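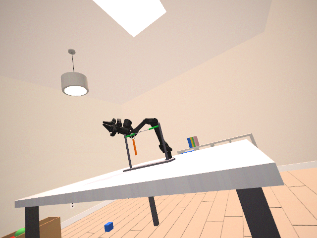
Minutes taken by the Secretary, Bevness Astronomy Society

Meeting of February 19, 2026

Minutes of the October meeting were agreed with one correction: the spare eyepiece was lent to the Chuensuk group, not given.

Meteor watch. The two all-sky stations at Ukell and Bevness recorded over 50 meteors on the best night of the autumn. Only four were caught by both stations, so only those have worked-out paths. Clocks at Ukell had drifted. They will be checked weekly from now on.

Software. Members discussed moving to Larnex for sorting the recordings. Agreed to try it on last autumn's files first and keep the old method going meanwhile.

Fireball reports. Five reports came in from the public, two of them for the same event. The web form does not ask which way the person was facing. This will be added.

Dark sky site. The farm track at Ukell is still flooded. Observing stays at the Bevness field until it can be used.

Any other business. A request for a school talk on meteorites was accepted, date to be fixed.

The meeting closed at 9.15 pm.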